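Ristwood Table Oil — 442 ml tin

In stock. Orders in before 3 pm go out same day.

Clear oil for indoor wooden tables, worktops, shelves and desks. Satin finish, not shiny. Made by Datimitz, same recipe as the old Olleo tin, only the label and the lid have changed. If you bought Olleo from us before, this is the one you want.

Price is per tin. Trade price for 21 tins or more, ring the shop or email and ask for Roscoe Ambrose. He does the trade orders in the mornings.

What it's for

Bare or previously oiled wood. Oak, beech, ash, walnut, pine. Brings the grain up and darkens the wood a touch, more so on walnut. Not for varnished or painted tops, it just sits there and goes sticky. Not for floors either — see the Ristwood Floor Oil, different tin, green lid.

Not sure if your table is oiled or varnished? Drop of water somewhere out of the way. If it leaves a darker patch after ten minutes it's bare or oiled. If it stays in a bead, probably varnish, and you'll need to sand back first.

How to use

Sand with the grain, 120 then 180. Wipe off all the dust. Stir the tin, don't shake it. Thin coat with a cotton cloth or the flat pad (sold seperately). Leave 15 minutes, wipe off anything still wet on top. Really wipe it. Most of the emails we get about tacky tables are from people who left too much on.

Leave overnight. Second coat the same way. New wood wants 3 coats, an old top in decent nick is usually fine with one.
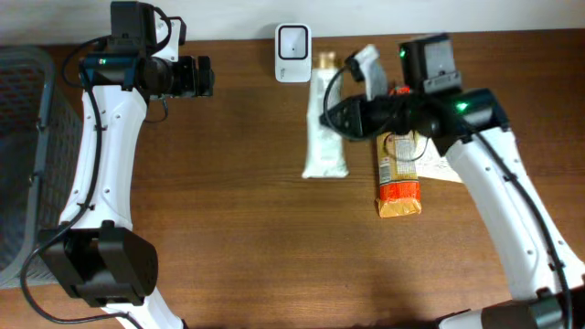

Light use after a day, full use after a week. Keep hot pans and wet cups off it till then. Cold rooms take longer, so a garage in winter could be double that.

Looking after it

Damp cloth, drop of washing up liquid, dry it off. No bleach, no spray polish. Fresh coat once a year for a dining table, every six months or so for a kitchen worktop near the sink. You can do just the worn bit and feather it out, no need to strip the lot.

Ring marks: rub lightly with a fine grey pad, dab of oil, wipe, leave overnight. Gets most of them. Black marks from iron are another matter, oil won't shift those.

Colours

Clear 902 is the one on this page. We also do Light Oak and Dark Walnut, same size tin, same price. White is out of stock till August, supplier problem, sorry. The colours can be mixed with each other but do a test patch, and mix enough for the whole job becuase you won't match it again.

Safety

Oily cloths can catch fire by themselves if left scrunched up. Lay them flat outside to dry or soak them in water before binning. Open a window. Keep away from children and pets. Full safety sheet on request.

Goes well with

Nakamura flat pad, pack of two
Cotton cloths, lint free
Fine grey pads
Ristwood Wood Soap

Delivery and returns

Tins go by road courier only, so no Channel Islands or Northern Ireland at the moment. Unopened tins back within 30 days, full refund less postage. Can't take opened ones. Dented tin? Send a photo and we'll send another — no need to post the dented one back.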